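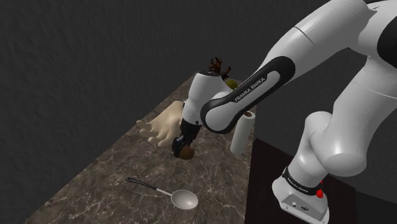
Publications > Working Papers > Regional Trade and Energy

Filed under: Trade policy, Energy transit, Small economies

4. Barter contracts and the limits of cross-border electricity exchange

4.1 Background to the exchange arrangement

The previous section dealt with tariffs on goods. We now turn to electricity, which is left out of most studies of trade between small neighboring economies because it is rarely bought and sold in the usual way. Where two countries have weak currencies and little foreign reserve, they tend to settle in kind. One side sends power in winter and receives power, fuel or farm goods in summer. The accounts are kept in physical units, and money enters only when the balance is closed.

The arrangement studied in this paper follows that pattern. Power crosses the border at the Skistley substation on a single line. The exporting side has spare hydropower from late spring until early fall. The importing side has older thermal plants that run best in the cold months, when heating demand keeps them near full load. The two seasons fit together well on paper, and the contract was written on the assumption that they would continue to do so.

Under the contract, each side may run a debt of up to 530 gigawatt-hours before it must stop drawing power. The balance is reviewed every December. If one side is in debt at the review, it has until the end of the following summer to return the power or pay for it at a price set by formula. The formula uses a basket of fuel prices and has not been changed in the period we cover.

4.2 How the contract has worked in practice

We used dispatch records from the grid operator at Lastville and customs declarations from both sides of the border. The two sources do not always agree. Customs offices log power by the month in which the paperwork is filed, and the operator logs it by the hour in which it flows. Where they differ we follow the operator.

Two findings stand out. First, the line was used well below its capacity in most months. It is rated at 1000 megawatts, but average flow in the busiest quarter was 41 percent of that figure. Technical limits explain only part of the gap. The receiving network on the southern side has a weak point at Gritham, where older transformers restrict how much power can move on toward the larger towns. Repairs were planned twice and put off both times for lack of budget.

Second, the balance rarely returned to zero. Dry years left the hydropower side short, and it carried its debt past the deadline. The other side did not ask for payment. Interviews with officials suggest that both ministries saw the debt as a useful lever in talks on other matters, mainly road transit fees and border opening hours. A strict reading of the contract would have called for cash settlement in three separate years. None took place.

This has a cost that does not show up in the trade figures. Private distributors on both sides cannot plan around a contract whose terms are applied at the discretion of two ministries. Several told us that they had looked at building storage or small gas plants near the border and had dropped the idea. The price they would receive depended on talks they had no part in.

4.3 The role of third parties

Much of the public discussion of the exchange concerns larger powers in the region, and whether one of them might block it. We found little sign of this. No larger neighbor owns the line, and the volumes are too small to matter to the main gas and power exporters. The one case of outside influence we could document was indirect. A foreign lender financing the Gritham repairs made its loan conditional on an audit of the national grid company, and the company chose to wait.

The Khosravi Terminal, where fuel oil is stored for the thermal plants, is often named in the press as a point of foreign control. Its operating license was held by a domestic firm throughout the period, and we saw no interruption in deliveries that could be traced to a political decision. Two interruptions were caused by rail maintenance.

The simpler explanation for the low level of exchange lies at home. Neither government has a strong domestic group that gains from more trade in power. The hydropower company sells at a fixed price whether its output goes abroad or not. The thermal plants are paid for availability, so extra output brings them more wear and little income. Consumers would benefit from cheaper winter supply, but the saving per household is small and spread across the year.

4.4 Estimated gains from a cash-settled market

To judge what is being lost, we modeled a case in which the same line is used but the balance is settled in cash each month at the formula price. All else is held at observed levels, including the limit at Gritham. In this case the yearly volume of exchange rises by 40 percent. Most of the increase comes in spring and fall, when the present contract gives neither side a reason to trade.

The estimate is sensitive to rainfall. In the driest year of the sample the gain nearly disappears, as there is no surplus to sell. It is also sensitive to the price formula. If fuel prices rise faster than the cost of running the hydropower plants, cash settlement favors the exporter strongly, and the importing side would probably ask for new terms. We return to this point in Section 6.

Figure 4. Countertop and arm, simulated view.

Related papers

Road transit fees and landlocked exporters
Customs records as a source for energy statistics
Seasonal hydropower and regional price formation
Who pays for grid repair? Lender conditions in small states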